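Every shop that runs a robot has a schedule for the big parts. The arm gets its grease, the controller gets its filter, and someone signs a sheet. The fingers get looked at when something goes wrong. I think that is the wrong order, and the screws are where I would start. 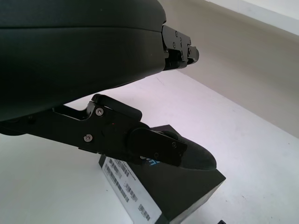
Efren Policarpio
Maintenance lead, Galang

A fingertip is a small part on the end of a long chain. If the pad shifts a little on its plate, everything behind it can be in perfect order and the pick will still miss. At Galang we spent most of March chasing what we took for a calibration fault. We retaught 300 points. The trouble was a side screw that needed a quarter turn.

After that I moved the finger check to the start of the shift. You put a driver on each screw you can reach, press the pad with your thumb, and write down anything that gives. It takes four minutes. Ľubica Skála, who plans our production, objected that four minutes a day adds up, and she is right. It adds up to less than we lost in March.

The same goes for cables and for the table. A cable that hangs off the back of a hand needs slack to move and no more than that. A table needs wiping, specks and all, before anyone blames a sensor.

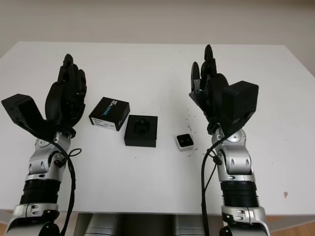 Two hands at the table, with the box, the holder and the small white device between them.

I have heard the case for waiting until a part fails — spares are cheap, and technicians are busy. Spares are cheap. The hours spent looking in the wrong place are charged at full rate, and they never show up on the parts bill. Put the fingers on the sheet, above the grease.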